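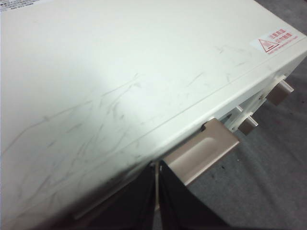 About Dernmont

Dernmont is a small company that tests and repairs robot arms used for handling office and household appliances. We work for manufacturers, rental firms and refurbishers who want a robot to open, pull, press or carry something that was designed for a human hand. We have one workshop, on the ground floor of a former carpet showroom, and we still use the showroom floor as our test area.

How we started

The company was set up by Nomvula Kruger and Dorian Barbier. Nomvula had worked in appliance service for a long time and knew how covers, tabs and latches wear out. Dorian came from machine safety and had spent most of his career writing stop circuits and the paperwork that goes with them. Their first contract was a month of testing for Zesullow, a refurbisher that wanted used appliances opened and cleaned without a technician standing over each one. The month turned into a year, and two more people joined.

What we do

A client sends us an appliance and a list of tasks. We fit a gripper, usually one with two fingers, set the force limits and run each task until we know how often it works and how it fails. A standard run is 1000 cycles. The client gets the full log, including the bad cycles, and a short report that says whether we would let the machine run unattended.

We also do repair work on grippers and wrist cameras, and we hold inspection days at client sites by arrangement.

The January fault

Clients ask about this, so we keep the account here.

In January we were running pull tests on an appliance with plastic tabs along its front edge. The task was simple. The gripper had to come up to a tab from below, close, pull it outward, push it back and let go. The program was named Arna, and it had passed its first 700 cycles with nothing in the log that worried us.

At some point after that the gripper closed and did not open again on command. The arm went on to its next move, which was to retract. The tab was still held, so the appliance came with it. It slid across the carpet until the cable on the wrist pulled tight, and then the arm stopped with a joint error. The force limit should have stopped it long before that.

No one was hurt. Dorian was inside the marked area at the time, at the far side, checking a floor bracket. He should not have been there while the arm was live. The gate switch had been bypassed that morning for a calibration job and had not been put back.

We found 3 faults:

The gripper's open signal was sent but never confirmed. The program waited a fixed time and moved on.

The force limit had been raised for an earlier test with a stiffer part, and the old value was not restored.

The gate switch bypass had no tag, no timer and no entry in the workshop log.

The first two are programming and setup errors. The third is a management error and we treat it as the most serious. We stopped all powered testing for 2 weeks and told every client with work on the floor, including those whose machines were not involved. Zesullow sent its own safety person to look at our records, and we gave her all of them.

What changed

The arm does not leave a part until the gripper reports that it is open. If the report does not come, everything stops and a person has to reset it at the panel.

Force limits are stored with the task. They load when the task loads and cannot be carried over from another one.

Gate bypasses use a key, and there is one key. While it is in the lock the arm runs at crawl speed only. Nomvula holds the key and signs it out.

We repeated the Arna task from cycle one after the changes. The earlier results were thrown out and the client was not charged for them. We then deliberately blocked the open signal at different points in the cycle to see that the stop worked. It stopped each time. Those blocked-signal checks are now part of every job we take.

We get questions about surface marks as well. Before a run we look over the housing of the appliance and note scuffs, smudges and worn labels, and we do the same when the run is finished. Warning stickers stay where they are. If one is in the path of the gripper, we change the path.

Working with us

Most jobs begin with a phone call and a sample unit. Please send the appliance complete, with its service manual if you have one, and tell us about any tabs or covers that have been replaced. We do not accept units with damaged power cords.

Clients are welcome to watch a run from outside the gate. We can also send the full January report, with the wiring drawings and the revised start-up checklist, to anyone considering us for a job. Ask for it at the workshop and Dorian will send you a copy.

The workshop is at Bråten, at the back of the parking lot. Deliveries come in by the side door until 4 p.m.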